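Notebook, bimanual bench, August
Entry by Lyle Ambrose. Friday, started 9:40

Carrying on from the latency notes. Goal today was to get the bun transfer policy running against the new action-chunk scheduler and find out why the left arm stutters at chunk boundaries. Task is unchanged: pick steamed buns out of the steamer, put them on the plate. Lid is handled as a separate subtask and I left it out of the planner graph for now.

Software state at the start of the session: Pasichnyk (our scheduler) on the branch Thulani rebased, Grurnard for perception, Dredidetti for logging and replay. Policy checkpoint is the one Ryszard trained on the full set, 2374 episodes. I did not touch the camera calibration.

First thing checked was clock sync. The head camera and the wrist cameras were stamped by two different processes, and the wrist stamps were applied on arrival instead of at exposure. Fixed in the driver config, restarted everything, and looked at the overlays again. Offset between streams is now smaller than one control tick, good enough for this.

Then the stutter. Symptom: the commanded joint velocity on the left arm drops to near zero for a few ticks each time a new chunk comes in, then recovers with a small overshoot. Right arm does it too but less. My guess going in was the inference time. It wasn't. Inference finishes well before the old chunk runs out. The scheduler was throwing away the remaining old actions as soon as the new chunk landed and starting the new one at index zero, so the first few targets were already in the past. The arm was being told to go back to where it had been when the observation was taken.

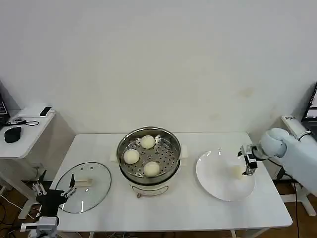
Patch: index into the new chunk by observation timestamp, then blend linearly over 4 ticks. Bogdan had a version of this in Numow last winter with exponential weights. I kept linear, easier to read in the plots. Blend is done in joint space for the arms. The gripper command is not blended, it just takes the latest value, otherwise the fingers settle at a half-closed width and squash the bun.

Replayed the old logs through the patched scheduler before putting it on the arms. Velocity dips gone on both sides. Overshoot gone on the right, still a trace of it on the left. I suspect the low-level gains on the left shoulder joint but have not looked.

Perception. Grurnard gives a mask per bun from the head view and a centroid in the table frame. Two problems:

White bun against white table and white wall is fine while the bun is on the tray, the steel gives it plenty of contrast. On the plate the mask bleeds out to the rim. Raised the boundary threshold, which helped a bit. The done-check should not depend on the mask area once the bun is over the plate. To do: switch the done-check to gripper width plus arm pose.

Reflections in the steel come back as extra detections, low confidence, and they hop around from tick to tick. Added a persistence filter. A detection has to survive several consecutive frames before it goes to the planner. Costs a little delay at the start of the episode and none after that.

Planner. Pick order was nearest-first by tool distance. With both arms enabled that lets them go for the same bun. Added a simple lock: an arm claims a bun ID, and the claim expires after 2000 ms without progress. Lok-yiu would prefer a proper assignment step over all the buns at once and is probably right, but the lock is a short function and I can test it today.

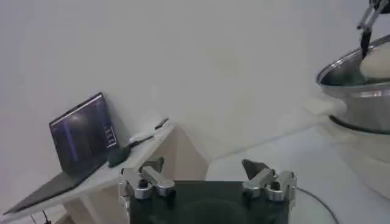 Manipulation Software Group / Bench Notebook

Wrist view notes. With one arm over the bowl and the other standing by with its fingers open, the idle arm's wrist camera still picks up the far arm at the edge of its image. The policy takes all views as input, so the idle arm is not really idle as far as the network is concerned. It drifts slightly when the other one moves. Tried masking the idle wrist stream to a constant. Drift stopped, but the handover back to active was worse, with a visible jump in the first chunk. Reverted. Better fix is a hold flag in the scheduler that freezes the command and leaves the observations alone. Wrote it, not tested on hardware.

Logging. Dredidetti dropped 368 frames over the session, all from one wrist stream, all while the disk was flushing. Moved the writer to its own thread with a bounded queue. Need to see whether the drops come back in a long run.

Open items:
Left shoulder gains, compare with the right (Ryszard)
Done-check without mask area (me)
Hold flag, hardware test at low speed first (me, Thulani)
Assignment step in place of claim lock (Lok-yiu, no hurry)
Merge the scheduler patch once Bogdan has read the blending code

Stopped 16:15. Patched branch is pushed, config saved next to the logs. Do not run the old scheduler with the new driver config, the timestamps mean something different now and it will not warn you.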